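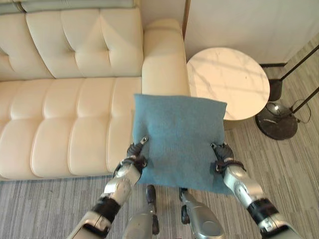

Figure 2. Two-hand hold on a square cushion, seen from the head camera. Sofa armrest and side table behind.

6.2 Setting the two-hand grip for soft objects

This section applies to Skelgate builds with both hands fitted and the Brindine controller flashed. Complete the wrist zeroing in 6.1 first.

1. Stand the robot facing the sofa with both feet flat. On carpet, let it settle for 30 seconds before enabling the arms.

2. In the Brindine console, open Grip > Bimanual and load the profile named soft_square.

3. Set the closing force to 20 percent on each hand. The two values are stored separately. Changing the left does not change the right.

4. Hold the cushion in front of the robot by its top edge. Send CLOSE. The hands should take the lower left and lower right areas of the cushion. Let go once both contact flags read 1.

5. Check the head view. Both hands must be visible, and light wrinkling of the fabric across the lower half is normal. Deep folds between the hands mean the spacing is too small. Increase it by 20 mm and repeat from step 4.

6. Send HOLD, then raise both arms in small increments until the cushion clears the seat.

7. Save the profile under a new name. The stock profile is overwritten by firmware updates.

Note: Smooth leather and felt-like fabric need different release speeds. The release table is in Appendix B.

Note: If only one contact flag reads 1, inspect the wrist strap on the other side. A strap that has crept up over the hand can block the fingers from closing.

CAUTION: Keep lamp cables and other loose cords out of the stepping area. Foot placement is not corrected for cables in this release.

CAUTION: Do not place your fingers between the cushion and the hand while CLOSE is active. The stop command takes nearly 2 seconds to open the fingers fully.

6.3 Placing the cushion

Revised 2018-04-13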